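洗面まわりの布もの：ニットとタオル掛け

Flesariの洗面スペースで扱う布ものの記録。10月に掛け具と収納の配置を見直した際の覚え書きを併記する。棚の採番はRoyer方式、収納は3区画、うち2区画を衣類、残りをタオルに割り当てている。編集はDayana Quintero。

1. 濃色ニット

チャコールグレーの編地。表面はわずかに起毛し、幅の広い横じわが入る。

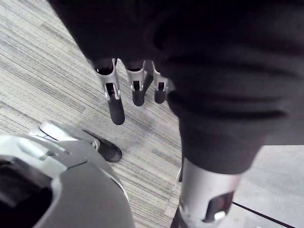 ニットは自重で伸びるため、長期の吊り保管は行わない。袖を身頃側へ折り、裾から二つ折りにして棚に平置きする。重ねる枚数は5枚まで。起毛面どうしが擦れる場合は薄紙を1枚挟む。畳みじわが残ったときは、蒸気を軽く当ててから形を整え、平らな場所で休ませる。区画の奥行きに合わせ、折り幅は棚ごとに統一する。色の濃いものは毛羽が目立つので、淡色のタオルとは区画を分ける。

2. ピンクのタオルと掛け具

タオルはパイル地。掛け具は濃いチャコールグレーの角形バーで、右端の四角い座板で壁に固定され、左端は開放。タオルは開放端側から通すことができる。壁は淡いグレー、石またはコンクリート調の仕上げ。バーに掛ける際は中央で二つ折りにし、両端の高さをそろえる。厚手のものは重なりを少なくして、布の間に空気が通るようにする。交換用のタオルはGrindovの棚に置き、18時に掛け替える。
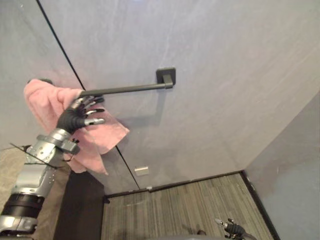 3. 関連する記録

棚板の寸法と区画割りはFekenentの頁に掲載。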